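Stage Design on No Money - week 7 notes
Backdrops, masking and drapes

Notes typed up fast for those who missed it. Read with the Hailu handout, the one on sightlines, if you still have it. Ask Mahlet Negussie for a copy if not.

Recap first. Last week: flats, how to brace them, why canvas sags. Now soft masking. Legs at the sides, borders along the top, a full black at the back. All three do the same job - stop the eye wandering off to the radiator.

Terms you need
Leg: tall narrow drape, hides the wings.
Border: short wide drape, hides lights and bars.
Tab: any curtain that opens. People use it loosely, don't lose sleep.
Fullness: extra width gathered into the cloth. 50% fullness on a 6 metre opening means 9 metres of cloth. Flat hung means none.

Fabric
Wool serge is the standard. Heavy, dull surface, eats light, lasts for decades. Costs a lot. Bolton twill is cheaper, thinner, fine for a backing if nothing bright sits behind it. Velvet looks lovely and shows every hand mark. Check which way the pile runs before you cut - all panels the same way, or one will look grey under the lights. Polyester blackout lining is shiny. Avoid for anything the audience sees.

Everything must be flame retardant with paperwork. DFR means durably treated, survives some washing. NDFR comes off in the wash, needs doing again. Label every drape with size, treatment and date. Sinéad Kavanagh keeps the Mevcombe drapes in numbered sacks and I'd copy that system exactly.

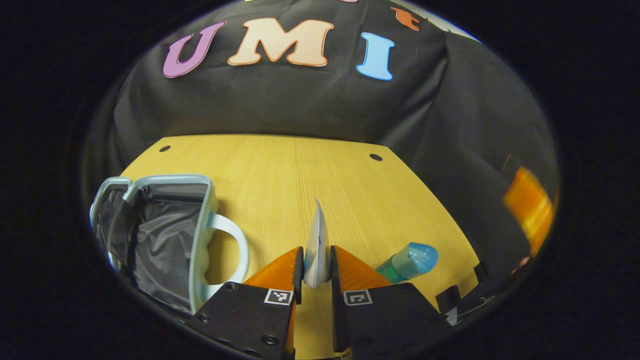
Creases. Hang the cloth early, at least the night before, and let the weight do it. Steamer for the stubborn ones, from the back, kept moving. Never iron velvet. Fold lines from storage are the worst so don't fold the same way twice, or roll it on a tube if you've got the room. A chain in the bottom hem helps a lot, conduit pipe in a pocket helps more if you want it dead flat.

Do you always want it flat? No. Flat for shadow work or a painted cloth. Otherwise folds are your freind: they break up the light, and spill from the side just disappears into them.

Light on black
Black cloth is only black if you keep light off it. Bring the action forward, two metres if the room allows. Steep angles from the front so the shadows land on the floor. Side light is better still. If your backdrop looks like a backdrop it is usually lit by accident, so find the lamp and shutter it in.

Worked sum, from the Elby hall job
Budget 1000 pounds. Cloth and making up came to 538. Leaves 462 for track, fixings, hire of the tower and transport. They forgot transport. Final bill 978, so they got away with it, just. Always put a line in for the van.

Fixing things to drapes
Comes up every year. Safety pins yes, from behind, through the folds. Dressmaking pins for paper and very light card. No hot glue, no spray mount, no gaffer on serge - it pulls the surface off and leaves a pale square for ever. Anything heavy gets its own line from the bar and hangs in front of the cloth.

Before next time
Read the Clatanance booklet, chapter on knots, and practise the clove hitch untill you can do it without looking. Measure a room you know, height as well, and sketch a masking plan with sightlines from the end seats in the front row. One side of A4. Pencil is fine.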